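Debouncing (switch inputs)

Debouncing is the removal of unwanted extra transitions from the signal of a mechanical switch, button or relay contact. When two metal contacts close, they usually strike and separate several times before settling. A digital input fast enough to follow these movements will register many presses where the user made one. Debouncing can be done with added circuitry, in software running on a microcontroller, or with a mix of the two.

Contents
1 Cause
2 Hardware methods
3 Software methods
4 Choosing a sampling interval
5 See also

Cause

Switch contacts have mass and are held by springs, so they behave as a lightly damped mechanical system. The length of the bounce depends on the contact material, the force of the press, wear and temperature. Two switches from the same batch can differ widely. Opening a contact can also produce bounce, though it is often shorter than on closing.

Bounce does no harm in a lamp circuit, where the eye cannot follow it. It becomes a fault in counters, keypads, rotary encoders and any input wired to an interrupt pin.

Hardware methods

The simplest circuit is a resistor and capacitor forming a low-pass filter, followed by a gate with a Schmitt trigger input. The capacitor smooths the rapid changes and the trigger's hysteresis stops the slow edge from causing false transitions of its own. A gate without hysteresis may oscillate as the voltage passes through its threshold.

For a changeover switch, a set-reset latch gives a cleaner result. The first touch of the moving contact sets the latch, and later bounces have no effect unless the contact travels all the way back to the other side. This method needs no timing components, but it uses a three-terminal switch and two wires to the logic in addition to the common.

Dedicated debouncing chips are also made. They save board space where there are many inputs, and often include protection against static discharge. 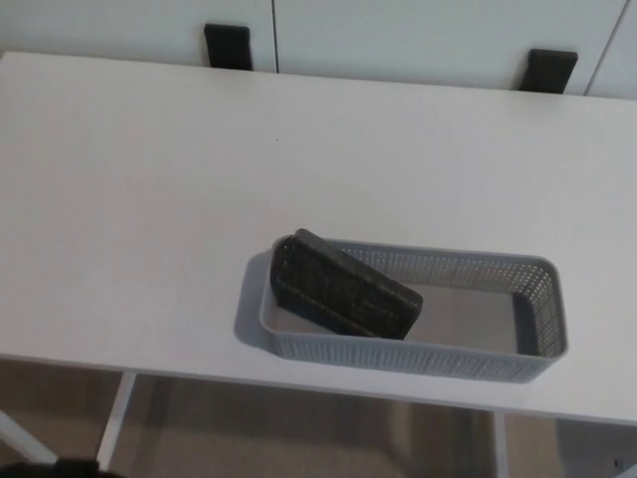 Software methods

A common routine reads the input at a fixed interval and accepts a new state only after several matching samples in a row. In the shift register form, each sample is shifted into a byte. The button is taken as pressed when all eight bits are ones and released when all are zeros. Any other pattern leaves the stored state unchanged.

The integrator form keeps a small counter that goes up on a high sample and down on a low one, stopping at fixed limits. The output changes only when a limit is reached. It copes better with electrical noise, as one stray sample moves the counter a single step and does not restart the whole sequence.

A third form acts on the first edge at once and then ignores the input for a set time. It has the quickest response, but it will treat a noise spike as a press. Pirmin Steiner used this form in the Brendico keypad library and later added a second read 2 milliseconds after the edge to reject spikes. The Ganora front panel firmware uses the integrator form on all 36 of its keys.

Interrupt-driven code should be written with care. If each bounce triggers the interrupt, the processor may spend much of its time in the handler. Polling from a timer avoids this and keeps the behaviour predictable.

Choosing a sampling interval

The total acceptance time must be longer than the worst expected bounce and short enough that the user does not notice a delay. The interval is found by dividing that time by the number of samples needed. Where the switch type is known, it is best to measure several units with an oscilloscope, including worn ones.

Rotary encoders need separate treatment. An encoder giving 720 transitions per turn can change state faster than a button routine will accept, and a state table that rejects impossible transitions is normally used instead.

See also

Contact resistance
Hysteresis
Pull-up resistor
Rotary encoder
Schmitt trigger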